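Plutitora 작업 노트
9월, 목요일
작성: 후쿠다 료타

식탁 정리 과제, 시뮬레이션 쪽 정리. 지난주 회의에서 나온 질문은 "가정 내 잡일을 지금 기계에 맡길 수 있는가"였는데, 범위가 너무 넓어 답이 안 나온다. 식탁 위 물건 옮기기로 좁혀서 본다. 설거지, 행주질, 음식물 처리는 이번 항목에서 제외.

1. 현재 조건

양팔, 양손 모두 다지 핸드. 정책은 Skondum 체크포인트 그대로 쓰고 추가 학습은 하지 않았다. 이번 묶음은 385회. 물체 배치는 매회 무작위로 바꾸되 조명은 고정. 조명까지 같이 흔들면 실패 원인을 가를 수 없어서 다음으로 미뤘다.

성공 판정은 노구치 씨가 정한 기준을 따른다. 물체가 목표 영역 안에 있고, 손이 떨어져 있고, 다른 물체가 4cm 이상 밀리지 않았을 것. 세 번째 조건이 제일 많이 걸린다. 사람이 상을 치울 때도 접시를 조금씩 밀기는 하니 너무 엄격하다는 의견이 있었고(Cowie), 일단 유지하기로 함.

2. 물체별 메모

캔: 서 있기만 하면 쉬운 편. 원통이라 접근 방향을 크게 가리지 않는다. 받침이 직물 매트일 때는 매트가 같이 끌려오는지 확인해야 하는데, 지금 시뮬레이터에서 매트는 강체로 들어가 있다. 끌림은 재현되지 않는다고 봐야 한다. 실물로 넘어가면 여기서 수치가 떨어질 것으로 예상.

접시: 가장 어렵다. 테두리가 얕아서 손가락이 밑으로 들어갈 틈이 없다. 위에서 덮듯이 내려가면 잡을 곳이 없고, 옆에서 들어가면 판을 밀어낸다. 나카지마 에미코 씨 제안은 상판 가장자리까지 밀어낸 다음 튀어나온 부분을 집는 것. 사람도 얇은 접시는 그렇게 하는 경우가 있다. 다만 위의 밀림 기준을 접시 자신에게도 적용할지 정해야 한다.

그릇: 테두리를 두 손가락으로 집으면 들린다. 안에 내용물이 있을 때는 별개 문제. 빈 그릇 결과만 가지고 "그릇 치우기 가능"이라고 쓰지 말 것.

배치 참고용. 타원형 매트 위에 빨간 캔, 오른손은 흰 접시 위, 왼손은 상판 위에 떠 있는 상태다. 금색 테 그릇은 접시 오른쪽 위. 물체끼리 떨어져 있어 배치 난이도로는 낮은 쪽에 넣었다.

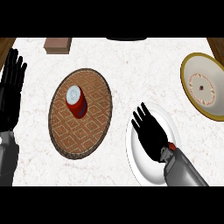 3. 실패 분류

나카지마 와카나 씨가 로그를 보고 나눈 항목을 그대로 옮긴다.

- 접촉 전 손가락 자세 불량
- 접촉 후 미끄러짐
- 인접 물체 밀림
- 양팔 간 대기 (둘 다 멈춘 채 시간 초과)

마지막 항목은 예상 밖이었다. 한 팔이 움직일 차례인데 양쪽이 서로 비켜 주는 형태로 8초 넘게 정지한다. 제한 시간을 늘리면 결국 풀리는 경우도 있으나 원인이 없어지는 것은 아니다. 우선순위 신호를 고정으로 주는 방법을 시험할 예정.

4. 판단

물체 사이가 넓고 빈 식기만 있는 조건이면 캔과 그릇까지는 논의할 만하다. 접시는 아직 아니다. 집안일이라고 부르려면 식기가 겹쳐 있고 젖어 있고 남은 음식이 있는 상태를 다뤄야 하며, 현재 환경에는 세 가지 모두 없다. Wibisono 쪽에서 요청한 요약문에는 "식탁 정리"라는 표현 대신 "빈 식기 이동"으로 적는다.

5. 다음 할 일

- 매트를 변형체로 교체 (계산 시간 증가분 측정)
- 접시 가장자리 밀기 동작 추가, 밀림 기준 재논의
- 대기 문제 재현용 시드 따로 저장
- Jendthorpe 실물 장비 일정 확인, Cowie 담당

최근 노트
- 핸드 손끝 마찰계수 맞추기
- 서랍 열기 과제: 손잡이 형태별 차이
- 시뮬레이터 버전 변경 후 접촉 떨림
- 수건 접기, 보류 사유 정리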